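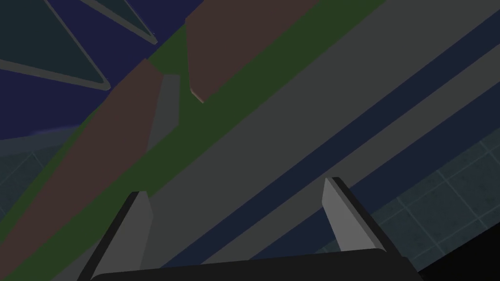
Grout haze on matte porcelain, six weeks old – what now?

Forum: Floors and Tile
Replies: 11

dunmore_slab
Hi all. I tiled the downstairs hallway and the half bath in April with a matte porcelain, 12x24, dark gray. Cement grout, unsanded, 1/8 joints. Wiped it down the same evening and it looked fine. Next morning there was a white film over everything and I have been fighting it since. Tried warm water, then vinegar and water, then a melamine sponge. The sponge works on a small patch but it takes forever and I have 314 square feet of this.

What do I use that won't wreck the grout? Sealer is not on yet.

peg_hollis
Stop with the vinegar first of all. It eats at cement grout and you won't see the damage until the joints start getting sandy. Sulfamic acid crystals, mixed weak. Wet the floor with plain water before you put it down so the grout is already full and doesn't drink the acid. Work a small area, two or three minutes, scrub with a white nylon pad, pick it up with a wet vac, rinse twice.

Gil T.
Sulfamic is acid too, so I'm not sure why vinegar is off the table and that isn't. Any acid will take some of the grout surface.

peg_hollis
Strength and time. People put vinegar on with a mop, walk away, and do it again every weekend. One controlled pass with sulfamic and a proper rinse is a different thing. I've done it on maybe forty floors.

Gil T.
OK, but he already has vinegar residue in there and six weeks of cure. I'd go with a non-acid haze remover first and keep the acid for what's left.

dunmore_slab
Is there a way to tell if it is haze or something else? My neighbor says it could be efflorescence coming up from the slab. The half bath is on the same slab.

korner_joint
Look at where it is. Haze is on the face of the tile, usually in swirls from the sponge. Efflorescence comes up through the joints, so it is heaviest right at the grout lines and it comes back after you clean it. Clean one tile all the way, put painter's tape around it, and check it on Tuesday.

r_eberhard
I had both at once, so don't rule that out. Mine was a basement. The haze came off in a day and the white lines along the joints kept returning until we fixed the downspout on that side of the house.

Rosalie Eberhard

dunmore_slab
Swirls, definitely. Joints look the same as the rest. I'll tape one off anyway.

Also somebody at the store tried to sell me Korletey floor restorer. Anyone used it?

Gil T.
Yes, on a laundry room. It's an acrylic coating. It fills the texture and hides the haze for a while, and then you have haze under plastic. You'd have to strip it before you could do anything else, including seal.

mapleridge
I liked it fine on old vinyl. Wouldn't put it on porcelain.

For what it's worth, I paid a crew to clean mine. They quoted $2,088 for the whole first floor and came down to $2,000 when I said I'd move the furniture myself. They used a rotary machine with a soft brush and it was done by lunch. I don't regret it, my knees are shot.

peg_hollis
That's a lot of money for a bag of crystals and an afternoon. You can rent the same machine. Our rental place gets $38 for the half day, pads extra.

mapleridge
Sure, if you know how to run one. I would have put it through the drywall.

dunmore_slab
Update. Taped tile stayed clean, so it's haze. Went with Gil's way first, non-acid remover, left it on 15 minutes and scrubbed with the nylon pad. Took off most of it in the hallway. The half bath barely changed, and that was the last area I grouted, when I was tired and my rinse water was gray.

peg_hollis
Dirty rinse water will do that. You basically painted thinned-out grout over the tile. Do the half bath with the sulfamic. Gloves, eye protection, window open, and keep it off the metal threshold. Never mix it with bleach or anything with bleach in it.

Gil T.
Agreed at this point. Test behind the toilet first. Dark grout can lighten.

dunmore_slab
Tested behind the toilet and let it dry overnight. Tile is clean and the grout is maybe a hair lighter, I can live with it. Doing the rest Saturday. How long before I seal?

korner_joint
Wait until the joints are fully dry. I give it three days with a fan running. You only need sealer on the grout, the porcelain won't take it. Wipe any that gets on the face within five minutes or you'll be back here with a new thread about sealer haze.

dunmore_slab
Got it. Fan is already in there.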